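Trelov 123 – Transportador de correia
Manual de instalação e operação
Secção 4: Alinhamento e tensionamento da correia

Chegou a parte de que mais gostamos! Uma correia bem alinhada trabalha tão suave que quase não se ouve, e o operador sente a diferença logo no primeiro turno. Reserve tempo para esta secção, com a tremonha vazia e a alimentação eléctrica bloqueada.

4.1 Antes de começar

1. Desligue o quadro e coloque o cadeado de bloqueio. Guarde a chave consigo.
2. Limpe os tambores e os roletes de retorno com uma escova dura.
3. Confirme que a estrutura está nivelada nos quatro apoios.
4. Verifique o nível de óleo do redutor Dulta pelo visor lateral.

CUIDADO: Nunca meta as mãos entre a correia e o tambor, mesmo com o motor parado. O contrapeso pode mover-se.
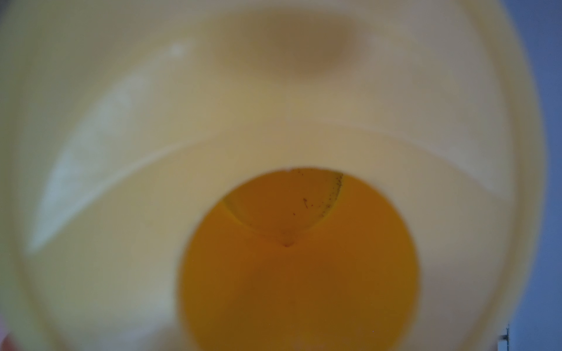 4.2 Tensionamento

5. Alivie as contraporcas dos dois esticadores, na cauda do transportador.
6. Aperte os parafusos alternadamente, meia volta de cada vez, até a flecha da correia entre roletes ficar em 15 mm.
7. Meça a distância do eixo ao chassis dos dois lados. A diferença não deve passar de 3 mm – com um pouco de paciência chega-se a zero, e vale bem a pena!
8. Volte a apertar as contraporcas.

NOTA: Nas correias Kotulico com reforço têxtil, repita o passo 6 depois do primeiro dia de trabalho com carga.

4.3 Ensaio em vazio

9. Retire o bloqueio, afaste toda a gente da máquina e arranque à velocidade mínima.
10. Deixe a correia dar várias voltas completas e observe as bordas junto ao tambor motriz.
11. Se fugir para um lado, pare, bloqueie de novo e aperte um quarto de volta o esticador desse mesmo lado.

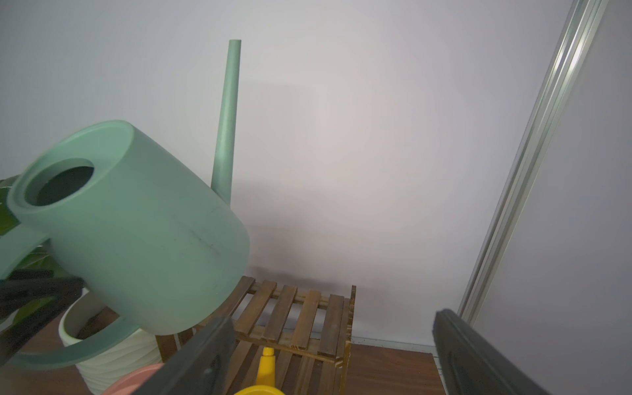

Hüsnü Güneş: no nosso transportador corrigíamos o desvio depressa demais e a correia acabava por fugir para o lado contrário. Agora esperamos sempre umas voltas entre cada ajuste e fica direita.

12. Com a correia centrada, registe as medidas finais na folha de manutenção e passe à secção 5, Raspadores e vedações.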